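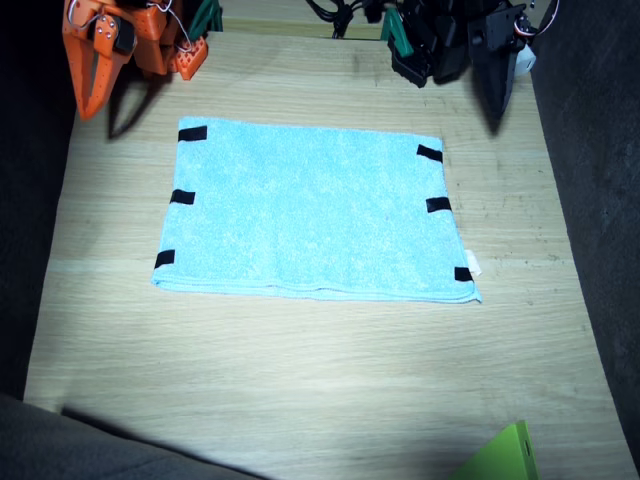 Blue towel with three strips of black tape down each side, on the big table.

Towel Month at the Ren Street workroom
Posted 26 November 2019 by Marlies Berchtold

Welcome to the gallery, and thank you for stopping by! If you've been following along you'll know that November has been given over to towels. It started when Nesma Hajji brought in a bag of them from her mother-in-law's linen closet and asked whether anyone could teach her to fold a bath towel so that it stayed folded on an open shelf. I said yes, of course, and then stood there in front of everybody and folded one that slid open before I'd put it down. So we made a project of it.

There's only the one picture up so far (I have a whole stack still to sort through, and Vernon Boychuk has the rest on his laptop), but I'm fond of it, so it gets the page to itself for now.

The towel is plain light blue terry, the fuzzy, loopy kind that grabs at itself when you fold it. I find that a help with big towels and a real nuisance with small ones. You can make out the band along the bottom hem, with a faint crease just above it. I like to start from the hem end, because that band gives my fingers something firm to hold.

The tape is for marking. Shuzhen Gu came up with it after watching me say "a bit higher, no, a bit lower" for most of a morning. Corner strips meet corner strips, and the ones near the middle show you where the halfway fold wants to go. Ours aren't perfectly placed, as you'll see if you look at the right-hand side, where the middle one sits a little low and the top one has gone on at a slant. The towel itself gets wider toward the bottom too, so please don't fret if your edges refuse to line up at home. Fold to the tape first and then smooth out what's left with the flat of your hand.

A word about the little white tag near the bottom right strip. Wanting Hou snips hers off the day she buys a towel. I leave mine on and tuck them to the inside of the last fold, and we have agreed to stop discussing it.

And then there's the table, which several of you have written to ask about. It's the same pale wood one we've always had, scuffs and stains and scratches and all. I keep meaning to sand it down and I keep not doing it – the light falls across the near side so nicely that I forget about the marks until I'm leaning right over them.

If you'd like to try this yourself, cut 5 or 6 short pieces of tape before you begin and stick them lightly to the table edge, so you aren't wrestling with the roll while holding a towel in place. Wrap each piece over the edge of the cloth, front to back. Peel them off before washing, slowly, or you'll pull up the loops.

More pictures when Vernon and I have sat down together. Hand towels are next, then the dreaded fitted sheet.

Back to all galleries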